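Horgan Tabletop Project

The Horgan Tabletop Project is a student robotics project in Rutimthorpe. It is run as a one-term course, open to second-year students and above, and is followed by a small in-house competition. Students program a pair of robot arms to handle everyday objects on a shared table. The project grew out of an older course on motion planning that was taught mainly in simulation.

Setup

The work is done at a single station. The two arms are mounted on opposite sides of a black table, inside an enclosure of black fabric. Each arm has a parallel gripper, and both grippers can reach the middle of the table, where most tasks take place. Objects not needed at the start of a task are kept toward the back. 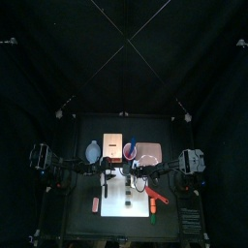 The station with both arms over the white board.

Students book the station in blocks of two hours. Code is written in Silico, a scripting package maintained within the course, and has to pass a check in simulation before it is run on the arms.

Tasks

Tasks are set at the start of September and stay the same all term. They use kitchen items, boxes and game tiles. The simplest is to pick up one object and set it down in a marked area. Harder ones call for both arms, such as holding a container steady with one gripper while the other places something in it. In the row task, tiles are stood on edge one behind another, and a tile that falls may not be picked up again. 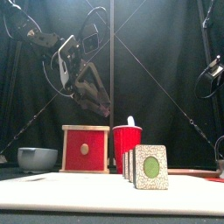
Scoring

A full run is worth 1000 points. Points are taken off for dropped objects, for contact between the arms and for going over time. The limit for a run is 34 minutes, including any restarts. Teams may stop early and keep the points they have.

The row task carries the most points – and the most penalties. The gap between neighboring tiles has to leave room for a gripper finger, and a finger that comes down at a slight angle can tip the next tile in the row.
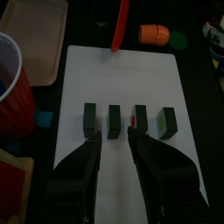 One former entrant wrote in the course newsletter that the spacing rule should be relaxed, as teams were spending most of their bookings on it and leaving the two-arm tasks until the last week. The rule was kept, but the share of points given to two-arm tasks was raised.

Enrollment

The course takes 40 students, who work in teams of their own choosing. Places are given out in order of application.
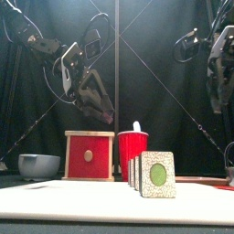
Moteck Student Robotics Club, Rutimthorpe

The club runs the competition and keeps the task sheets. It is open to students who have not taken the course, though they must complete the safety session before using the station. Past results are kept by the club and can be requested by members.

Page last updated 2 October 2019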